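Otovley Folding Work Table, 48-inch - four months in

I bought the Otovley table in August to replace a Caltus that had started to sag in the middle. It has been open in the workroom nearly every day, so this covers daily use and not just first impressions.

Assembly is short. The legs come attached and fold out on a locking brace. You screw on eight rubber feet, two per leg, and that is it. The instructions are one sheet and the drawings are clear. One foot had a rough thread and needed pliers.

The top is flat and stays flat. I leaned on the center with both hands and saw very little give. The old Caltus flexed badly under the same push. Side to side it is less good. If you saw or sand by hand, you will feel it move, and tightening the brace only helps a little.
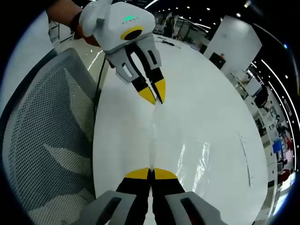

Yellow fingertips over the table.

Height is fixed, and that will decide it for some people. It suits me standing for light work and sitting on a tall stool. For long seated jobs it is too high. The Sugiyama table I tried in the store has adjustable legs, but it cost $73 more and the adjusting pins felt loose.

The surface wipes down easily. Coffee and pencil came off with a damp cloth. Wood glue left a faint ring that is still there. Strong tape is fine if you pull it up the same day.

Folding is the weak part. The latch is stiff, and the edge near it is sharp enough to catch a sleeve. I filed mine down. Small parts are also hard to see on the top under my overhead light, so I now mark mine with paint. Bright yellow works best, the same idea as the pointed tips on those gripper fingers, which are easy to pick out next to the black and white. Red was harder to find at night.

I paid $52 for a clip-on tray from Ekance to go with it. It fits, but it hangs low and hits my knees - skip it unless you only work standing.

Good: flat top, quick setup, easy to clean.
Bad: fixed height, stiff latch, some sideways movement.

Score: 8 out of 10

Posted Wednesday, December 17, 2025 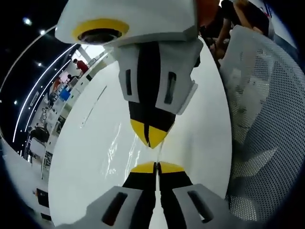

Update on the latch: it has loosened a little with use, and a drop of oil on the hinge helped more than the filing did. The narrow gap beside it still collects sawdust. Slots like the two in the white side plates of that upper finger would be just as bad for dust, and a thin dry brush is the best thing I have found for narrow openings of that kind. I do the table once a week and the latch has not jammed.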